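Plikance or Dolska for a week in September?

marshpenny
17/05/2023
Trying to pick a cottage for the two of us plus the dog. Plikance is cheaper but it's 300 steps down to the beach and my knees aren't what they were! Dolska looks flatter. Anyone stayed at either?
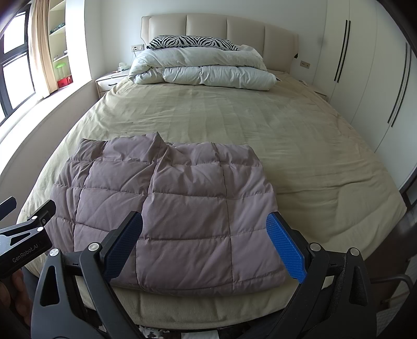 We'd want a pub we can walk to as well, and somewhere to park without a daily row.

tobyontour
Dolska every time. We've had 3 holidays there and never moved the car. Book through Nemura, they're quick to answer.

gullsandchips
Can't agree, sorry. Dolska is dead by eight in the evening and Nemura wanted £1,449 off us for the week. Plikance has a proper pub (the Gu, lovely pies) and you can drive down to the beach the back way.

tobyontour
Only if you like reversing half a mile for a tractor.

marshpenny
Ooh, pies. Does the Gu let dogs in?

gullsandchips
Yes, in the back bar.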